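# Capítulo 7 — Quem decide o que se constrói? Recursos, pareceres e o poder de dizer não

Antes de entrar na matéria, uma cena. Sala de audiências de Rillport, fim de tarde, 164 inscritos para falar sobre um único lote. O lote fica na esquina da antiga cooperativa Mahawong. A proposta: habitação em cima, comércio no térreo. Três minutos por pessoa. Façam as contas.

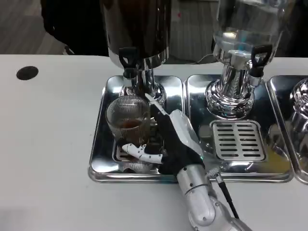
**Texto de Ynyr Skyrme** · revisão técnica de Mansa Adjei
*Versão de trabalho, 26 nov. 2024*

Quase tudo o que se escreve sobre planeamento urbano começa pelo plano. Aqui começamos pelo conflito. O plano diretor é um documento paciente: mapas, índices, cotas. O conflito chega depois, quando alguém quer fazer uma coisa concreta num sítio concreto e o vizinho de trás não quer.

Três perguntas para guardar durante o capítulo:

- Quem tem legitimidade para contestar uma licença?
- Perante quem?
- E até quando?

A terceira parece a menos interessante. É a que mais processos mata. Um prazo de recurso curto favorece quem tem advogado avençado; um prazo longo favorece quem tem paciência, e deixa o promotor a pagar juros. Não há prazo neutro.

## 7.1 O caso Trollano

Trollano aprovou em fevereiro um regulamento novo para a zona do canal. Altura máxima de 13 metros, recuo obrigatório, e uma cláusula que ninguém leu com atenção: qualquer projecto acima de 900 metros quadrados passava a exigir consulta pública *antes* do parecer técnico. Antes, note-se. Até ali era ao contrário.

O efeito foi rápido. Os serviços deixaram de poder dizer à população se um projecto cumpria ou não as regras, porque ainda não o tinham analisado. As sessões encheram-se de gente a discutir sombras e estacionamento sem um único dado em cima da mesa. Os vereadores votavam depois, já com a sala contra ou a favor. O parecer vinha no fim e quase sempre dizia o que tinha de dizer.

A empresa Graltance, que tinha dois pedidos pendentes, recorreu. Argumento: a ordem dos actos viola o dever de fundamentação. Se a câmara decide sem parecer, decide com base em quê? A câmara respondeu que o parecer existia, só que vinha depois. Resposta fraca, mas não absurda — voltaremos a ela em 7.4.

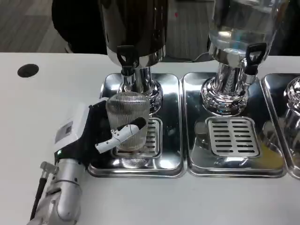
O que interessa reter é que as duas partes invocaram o mesmo princípio, o da participação. Para a câmara, participar é ser ouvido cedo. Para a Graltance, é ser ouvido com informação. As duas leituras têm defensores sérios, e o aluno deve ser capaz de defender qualquer delas numa oral.

## 7.2 Instâncias de recurso: primeira aproximação

Modelos possíveis, muito por alto:

**Recurso político.** Decide a assembleia eleita. Rápido, barato, exposto ao calendário eleitoral.

**Recurso judicial.** Decide um tribunal. Controla a legalidade, raramente o mérito. Demora.

**Recurso especializado.** Decide um orgão independente com técnicos nomeados. Pode reavaliar o mérito, ou seja, pode achar que o prédio é bom mesmo que a câmara ache que é mau. Daí a polémica.

Rillport tem o terceiro modelo. Trollano tem o primeiro, com o segundo por trás. Taxa de entrada em Rillport: 500, a moeda local pouco importa para o raciocínio. Importa saber quem deixa de recorrer por causa dela. Um grupo de moradores divide o custo; um inquilino sozinho, não.

Atenção a um erro frequente nos testes: confundir independência com imparcialidade. Um orgão pode ser independente da câmara e ter, ainda assim, uma cultura interna favorável à construção. Ou contrária. A nomeação dos membros conta muito, e e por isso que a secção 7.3 começa por aí.

## Antes de continuar

Reler a distinção entre legalidade e mérito (capítulo 4). Quem não a tiver clara vai perder-se em 7.4. Trazer também para a aula a planta de zonamento do próprio município, mesmo que desactualizada — serve na mesma.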